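4.2 Collecte des démonstrations en intérieur habité

Nous avons longtemps hésité sur la manière de recueillir nos démonstrations, et il nous paraît utile de revenir un peu sur ce choix, car il conditionne une bonne part des résultats de la section 5. Dans la première version de Triritau, toutes les prises étaient enregistrées sur un plan de travail dégagé, avec des objets rigides posés bien à plat. Les politiques apprises s'y comportaient fort convenablement, puis perdaient leurs moyens dès qu'on leur présentait un sachet froissé ou un emballage souple abandonné sur un tapis à motifs. C'est Ritu Ahuja qui a proposé, au mois de juin, de porter la collecte dans des chambres telles qu'elles sont, sans rangement préalable, et nous lui en savons gré.

Le jeu ainsi constitué, que nous appelons Drosska, comprend 245 démonstrations réalisées à l'aide de pinces tenues à la main, l'opérateur travaillant avec deux pinces à la fois. La consigne donnée était volontairement lâche : choisir un petit objet au sol, le saisir du bout des doigts, le maintenir, puis le déposer où l'on voulait. Nous avons retenu pour l'apprentissage la portion qui va de l'approche à la fermeture complète des doigts, ainsi que les instants de maintien (figure 4), particulièrement précieux à nos yeux : l'objet y est si petit entre les extrémités qu'il faut à la politique une certaine finesse pour distinguer une prise réussie d'une fermeture à vide.

Les 55 séquences mises de côté pour l'évaluation proviennent de pièces absentes de l'ensemble d'apprentissage. Deepak Lodhi et Gheorghița Pop les ont annotées séparément, en marquant l'instant du premier contact et celui du relâchement ; leurs désaccords, presque tous liés à des objets déformables dont le contour bouge sous la pression, ont été repris un par un avec Mamta Tripathi. Ce travail patient nous a d'ailleurs conduits à abandonner le critère d'ouverture des doigts employé dans Tudetti, commode pour un cube ou un flacon, mais bien peu parlant lorsque l'épaisseur saisie est presque nulle. Nous lui préférons un critère visuel, calculé sur le voisinage immédiat des extrémités, dont le détail est donné en annexe B.
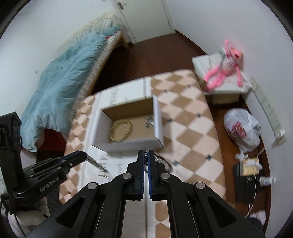
Figure 4. Maintien d'un petit objet sombre et froissé, à reflets de papier argenté, entre les doigts fermés d'une pince tenue à la main ; la seconde pince est en partie visible à gauche.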